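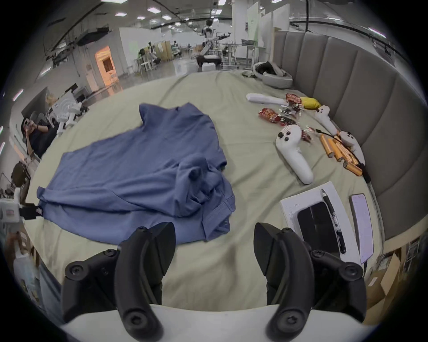 La carta de Komer llegó en septiembre, y Dalal Daher la leyó de pie, con el abrigo puesto, convencida de que era publicidad. Le comunicaban que su difunta tía le había dejado una casa en Penton, 1.762 metros de terreno y «los derechos inherentes al manantial». Dalal no creía en los manantiales. Tampoco creía demasiado en la tía, a la que había visto dos veces. Fue al dormitorio y dejó la carta sobre la sábana verde claro, entre la camisa azul arrugada y los caramelos envueltos en rojo, y se sentó al borde de la cama a buscarle la trampa. Se comió tres caramelos y no la encontró, lo cual le pareció sospechoso.

A Penton se llegaba en un autobús que olía a gasóleo y a mandarina. La esperaba el notario, Obinna Abubakar, un hombre que hablaba como si ya le hubieran dado la razón.

—El agua cura —dijo antes de darle las llaves.

—¿Qué cura?

—Depende de la persona.

—O sea, nada.

Abubakar sonrió con paciencia. Le contó que la gente subía desde Medetti con garrafas, que a una mujer se le había ido un dolor de 38 años, que su propia madre bebía un vaso cada noche.

—¿Y cómo está su madre?

—Murió en primavera.

Dalal firmó donde le indicaron.

La casa tenía cuatro habitaciones y en todas faltaba algo: una puerta, un cristal, el suelo de un rincón. El manantial estaba detrás, y era un caño de hierro metido en una pared. Echaba un hilo de agua del grosor de un lápiz. Alguien había colgado encima cintas, una muleta infantil y la fotografía plastificada de un perro.

Al segundo día apareció Gil-soo Seol, con una botella en cada mano.

—Su tía no cobraba —avisó, por si acaso.

—Yo tampoco. ¿A usted qué le ha curado?

Gil-soo pensó un rato. Llenó la primera botella, la tapó, llenó la segunda.

—El café sale mejor —dijo.

Fue la primera afirmación razonable que Dalal oyó en aquel pueblo. Le preguntó por la mujer del dolor. Él había oído que era un hombre. Preguntó después en la panadería, donde le juraron que había sido un niño, y que el dolor era en realidad sordera. De los 38 años nadie se apeaba. Un niño con 38 años de sordera, apuntó Dalal en el reverso de la carta, y lo subrayó.

Llamó a un laboratorio. Le mandaron a Uchenna Odukoya, que llevaba una nevera portátil y botas demasiado limpias. Odukoya tomó las muestras sin mirar las cintas. Solo se detuvo en el perro.

—¿Y este?

—Cojeaba, dicen.

—¿Y ya no?

—Es una foto. No hay manera de saberlo.

El informe tardó. Mientras tanto, Dalal arregló la puerta y discutió con un tal Ladi Ekpo, representante de la embotelladora Waaka, que quería comprarle el terreno y traía ya dibujada la etiqueta, con una montaña que en Penton no existía.

—Si el agua no hace nada, ¿para qué la quiere? —preguntó ella.

—¿Y usted, si no hace nada, para qué se la queda?

Le cerró la puerta, que encajaba mal todavía, y tuvo que cerrarla otra vez.

El resultado llegó un mediodía. Agua corriente, algo dura, apta para el consumo. Dalal lo leyó en voz alta junto al caño, delante de Gil-soo y de una pareja que venía de Medetti con seis garrafas. La pareja escuchó con respeto, hasta el último decimal del calcio.

—Calcio —repitió la mujer, tocándose la rodilla—. Claro.

Y se puso a llenar.

Dalal entró a buscar chinchetas. Clavó el informe en la pared, bien visible, entre la muleta y el perro. A la mañana siguiente le habían atado una cinta.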